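Small bottles leaking inside clear plastic bags when packed for storage
Home & Storage > Packing and labeling

Uwe Reuter
Posted in April

I am packing up a supply closet and have a quantity of small plastic bottles with screw caps. Contents vary: liquid soap concentrate, furniture oil, a citrus cleaner. Each one goes into its own clear plastic bag and then into a carton. The cartons will sit on a shelf for several months.

On the first attempt I put the bottles in, folded the bags over and laid everything flat. When I opened a carton a week later, 3 of the bags had liquid in the bottom. The caps felt tight. The bottles were not cracked as far as I could tell.

What I would like to know:
Should the bottle go in upright or lying down?
Is it worth adding tape to the cap, and if so, which kind?
Can I reuse bags that are already crumpled, or does that affect the seal?

The cartons are Santoro 40s, if the size matters.

Mattes Wiegand
Upright. Always upright. Tape is fine, any tape. I reuse bags until they have holes in them and have not had a problem.

Svenja Haberkorn
Upright is correct, but I disagree on the tape. Packing tape does not stretch, so it bridges the gap under the cap and leaves a channel. Use something that stretches and conforms to the thread. Vinyl electrical tape works. Wind it in the direction the cap closes, overlapping by half the width, and finish on the bottle neck. Wipe the neck first. Oil residue will keep the tape from sticking and you will not notice until later.

Tight caps leak for two common reasons. One is a liner that has taken a set or gone missing. Unscrew the cap and look inside; there should be a flat disk or a molded ring. The other is temperature. A bottle filled to the top in a cool room and then moved somewhere warm has no air space to absorb the expansion, and the liquid goes past the thread. Leave a gap below the neck.

I would keep oil and cleaner in separate cartons – if one goes, you want to know which it was by smell.

Arne Hollmann
Agree with Svenja on the liner. Adding some detail on the bag, which has been skipped so far.

A crumpled bag is usable if the creases have not turned white. White creases in clear film are where it splits. To check one, spread it flat on a pale surface with decent light and run a hand across it. I lay a large sheet over the worktable for this, and stand the bottle on the bag to judge the size before anything goes inside.
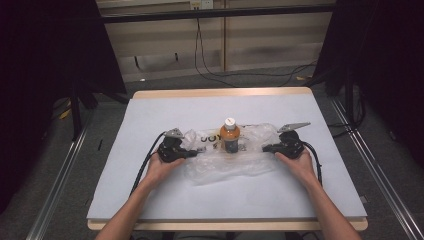
Condero, April

The bag should extend well past the bottle on both sides when it is lying flat. If the film only just covers the bottle, the opening will not fold over twice, and one fold does not hold liquid. Press the air out from the base upward, twist, fold the twist down and secure it with a band.

Printed bags are fine. Turn the lettering away from the bottle label so the label can be read through the film.

For a Santoro 40, put a cardboard divider between the rows. Bottles that lean on each other work their caps loose in transport.

Uwe Reuter
Checked the liners. Two were missing and one was split. Replacing those and switching to vinyl tape. Thank you.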